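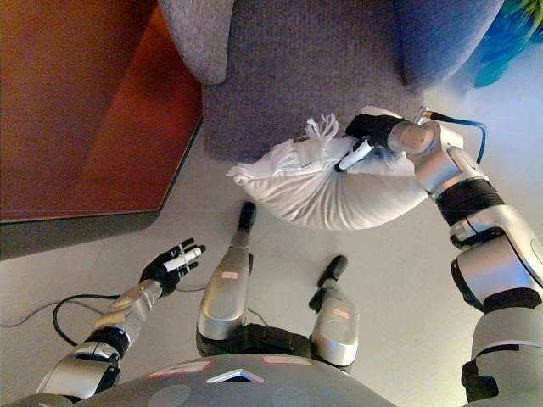

Should a laundry bag be tied shut before it is moved? Tie it, at the neck, above the load, with enough cloth left over to hold.

Search Favness Home
Enter keyword or product

The case for the tied bag

By Hanne Koskela

The rigid hamper has been the default in household storage for too long. It takes up the same floor area empty as full, it needs two hands, and on stairs it blocks the view of the next step. A cloth bag has none of these faults. Its single weakness is the opening, and a knot fixes that.

I have used 2 cloth bags in rotation for 4 years, one for bed linen and one for everything else. Both are plain cotton. The Bosetti drawstring bag they replaced failed at the cord channel, where the stitching carried the full load every time the bag was lifted. A tie wrapped around the outside of the neck spreads that load over the gathered fabric.

Placement matters more than the type of knot. Tied too low, the bag becomes a hard ball and the contents crease. Tied too high, the neck slips and the load swings. I leave a hand's width of free cloth above the tie and grip there. A fringe or loose string ends at the top do no harm, provided they aren't what you lift by.

A white bag also shows dirt, which I count as an advantage. The bag should go in the wash with its contents, and a gray mark near the base is a sufficient reminder. Keep the care tag on. People cut it off, then shrink the bag at the wrong temperature and blame the maker.

Park the full bag on the floor beside a chair, never on the seat. Upholstery holds damp, and a bag of towels left from Wednesday evening will prove it.

Comments (3)

Martti Rantala
Disagree on hampers. A Stinen frame hamper lets air through the sides. A tied bag does not.

Tuulikki Toivonen
Cotton breathes well enough if you wash twice a week. Agree about the cord channel, mine tore in the same place.

Paavo Hämäläinen
What knot do you use? Mine takes ten minutes to undo.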